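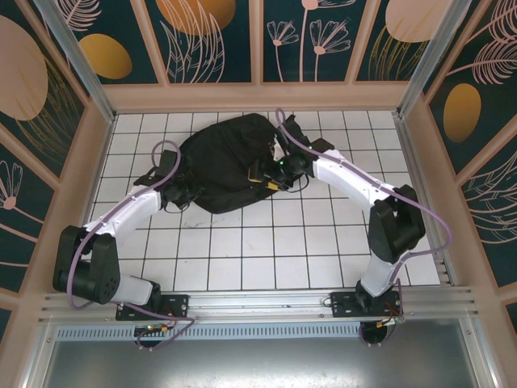 Two-Arm Booth: Setup and Care FAQ

Kept up by Notburga Strebel for everyone who runs a shift on the Rukon booth. Bring me your questions, I love getting them!

Where do I start in the morning?
With the rail. Both arms stand on it, so if a mounting plate has crept, everything above it is off too. Put a wrench on the plate bolts before you power up, then send both arms home and watch them all the way in.

How much slack should the cables have?
More than you'd think! Each arm has one long purple cable running from the base up past the elbow to the gripper, and it needs a generous loop at both ends. Fold the elbow fully by hand with the power off. If the cable goes tight anywhere, feed some through from the base.

The cable droops onto the things we're handling. Is that bad?
A light drape over a bag or a pile of small items is fine. Stop if a finger closes on it, or if it starts dragging packets across the tiles. Bongani Msimang likes to re-dress the loop every 70 runs and I've happily stolen the habit.

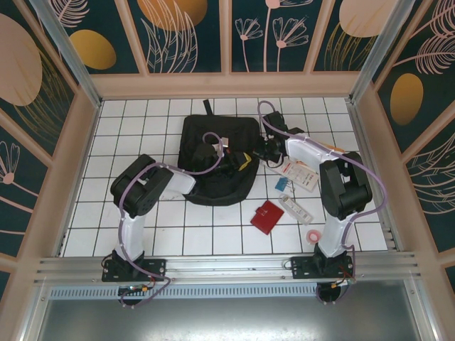 What about the boards under the rail?
They sit right below the mounting plates, with their wiring tucked in beside them. Power off, soft brush, no compressed air (it pushes dust into the connectors). While you're down there, brush out the vent slots as well.

When do the gripper screws get checked?
Every 300 runs, and after any hard bump. Work from the wrist out to the fingers. Black cloth hides a dropped screw beautifully, so shake out the bag before you blame the floor.

Can I clean the tiles with anything?
Damp cloth, then a dry one. Scuffs can stay. Grit in the grout lines can't, so go along those with the brush.

One elbow is noisier than the other. Should I worry?
Write down the run count and tell Leopold Aebischer. Our last noisy one had a loose housing screw, found at run 182, and the fix took less time than making coffee. Spare screws are in the Grabner drawer, top left.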